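Stomton handling rules: where we've got to
Progress note for Pranab Bandara, Gamage fund
From Rhun Ellis, Jan 20, 2023

Hello Pranab,

A longer note than last time, as there's finally plenty to tell! You asked for the rules first and the numbers second, so that's the order.

1. The written rules
Draft 4 is out and people are using it (the first three mostly lived in my desk drawer, as you know). It's down to nine rules on two sides of A4. The big change is that we've dropped the long section on lighting, which everyone skipped, and put in a short one on stopping. Anyone can call a stop, no reason needed, and the session log just says "stopped" with the time. I was worried we'd get stops all day long. We haven't, and I'm much happier with it than with the old wording.

2. Sessions at the table
We've logged 271 recordings against the 600 we promised you by the end of April. That's a bit behind where I wanted to be, mostly down to the two weeks we lost rewriting rule 6 (cables on the work surface, and who moves them). Zarketti wanted them banned outright. I argued for keeping them in and writing down where they are, because people's real tables have cables on them, and we've settled on that for now. Gloves are still up to the person doing the handling, and bottles and lids remain our everyday objects. 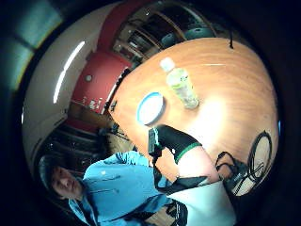

3. Checking each other's work
Every recording now gets a second look from someone who wasn't at the table that day. It's slow going and I won't pretend we all love it, but it has already shown us that two of us were reading "put down" quite differently! Rule 3 has been reworded to suit.

4. What I need from you
A yes or no on sharing the draft with Paroren, please. They've asked twice. Also, could the spare travel money go on a second set of grips? I can send the quote over on Monday if that helps.

All the best,
Rhun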